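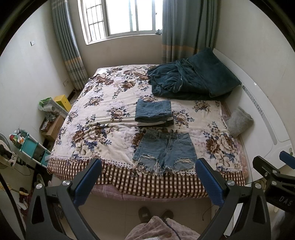
Washing a heavy double quilt when the machine is too small

Posted in Home and Laundry by marrowfat, Sat 30 July

I have a padded quilt for a double bed, cream with big brown and beige flowers and a checked band along the edge. It goes over the sheet and we use it all year, with a blanket on top in winter. It hasn't had a proper wash since February and it smells stale, a bit like a cupboard.

Our machine is a small Dalsgaard. I can get the quilt into the drum if I push, but then there is no room left at all and I don't think the water would get to the middle. The last time I tried it with the old quilt, the machine stopped before the spin and I had to lift the whole thing out dripping and carry it through to the bath.

The label says 30 degrees, gentle, do not bleach, and the rest has worn off. There is a second label sewn into the seam that says the filling is Parnotex. I have looked this up and can't find much, only that it is a kind of polyester wadding. I don't know if it can be tumble dried.

What I would like to know is this. Is it worth paying for a launderette, or can I do it in the bath without ruining it? How do I get it dry? We have a short washing line in the yard and a clothes airer, no dryer. Also there is a tea stain near one corner, old, the size of a saucer. I have tried washing-up liquid on it and it went paler but didn't go.

I don't want to send it to a dry cleaner. The one near us charges more than the quilt cost.

Halfdan Eskildsen

Launderette. I used to look after the machines in one, and quilts were half of what came through the door in summer.

You want a drum that takes 16 kilos. The middle-sized machines look big enough until the quilt is soaked, and then it packs itself against one side and the machine won't spin. Yours at home stopped for the same reason. The machine senses that the load is lopsided and gives up. It isn't broken.

Before you go, check the stitching. Lay the quilt on the bed and run your hand over it, then turn it over and do the same on the back. If any of the quilting lines have come undone, sew them up first, even if it's only a rough running stitch in cotton. Where the lines are open the wadding will move in the wash and you'll end up with a hard lump in one place and two layers of cloth in another. You can't really push it back afterwards.

Wash it on its own at 30. Use half the powder you would use for a normal load, or liquid if you have it. Too much soap is the usual mistake. It stays in the wadding, the quilt dries stiff, and it picks up dirt again faster. Run an extra rinse if the machine has the button, and if it doesn't, put it through a short cycle with no soap in. No fabric softener.

For drying, polyester wadding will stand a dryer on low. I don't know Parnotex by name, but if it is polyester it won't be different from the rest. Don't use high heat. The fibres go flat and shiny and stay that way. Give it 20 minutes, take it out, shake it from each end, put it back the other way round, and carry on like that. When it feels dry on the outside it will still be damp in the thick parts, so take it home and put it over the line or across two chairs until the next day. Don't put it back on the bed the same evening.

Put a couple of clean towels in the dryer with it. They take up some of the water and stop it rolling into a ball. People use tennis balls as well, which work, but they make a racket and the coloured ones can leave marks.

For the tea stain, do it before the wash. Mix a spoonful of white vinegar in a cup of cool water, dab it on from the outside inwards and leave it for half an hour. Then rub in a little liquid detergent and wash as above. If the stain is still there when the quilt comes out of the washer, don't put it in the dryer. Heat will fix it. Air dry it and try again another time. With an old stain I wouldn't promise anything.

teasel_lane

I do mine in the bath and it's fine. Lukewarm water, a small amount of liquid, and tread on it in bare feet. Let the water out and fill again until it runs clear. It took me four fills last time. The rinsing is what takes the time, the washing part is quick.

The hard bit is lifting it. Do not pick it up by one corner when it is full of water because the stitching will go. Let the bath drain first, fold the quilt up in the bath and kneel on it, move it to the sloping end and leave it there for an hour, then kneel on it again. Get someone to help you carry it and put a sheet underneath so you are lifting the sheet and not the quilt.

You could put it in your own machine after that just for a spin but it sounds as if yours wouldn't have it.

Drying outside: pick a windy day over a hot one. Put it over two lines if you can so it hangs like a tent and air gets up the middle. With one short line I'd use the line and the airer together, one end on each. Turn it every couple of hours. Bring it in before the dew. A whole day wasn't enough for mine, I had to put it out again the next morning.

Mind the strong sun if there is brown in the pattern. Mine was a dark green and it faded along the fold, so I hang things wrong side out now.

pockets

Have you tried just airing it? If it isn't dirty apart from the stain I'd hang it out for an afternoon and see if the smell goes. I use Stinodico spray on the dog's blanket and that works, though I've not tried it on anything I sleep under.

Could be the mattress as well. Ours was the mattress.

marrowfat

Thanks all. I checked the stitching and there are two lines open on the underside, near the foot end, so I'll mend those first. Then launderette. The nearest one with a big machine is by the bus station and I'm told it opens early.

I did sniff the mattress and it seems all right. I have ordered a cotton cover for it anyway.

Halfdan Eskildsen

Go early, then. The large machine is the one everybody wants and it takes a good while to finish. Wipe round the inside of the drum with a damp cloth before you put a pale quilt in, and look at the rubber seal too if it has one. People wash horse rugs in those.

Related in Home and Laundry

Feather pillows have gone lumpy after washing
How often should a mattress be turned?
Getting candle wax out of a tablecloth
Washing powder left in the drawer every time
Sitness airer: replacement feet
Jeans dye has come off on a pale chair
Moths in a wool blanket, is it worth saving?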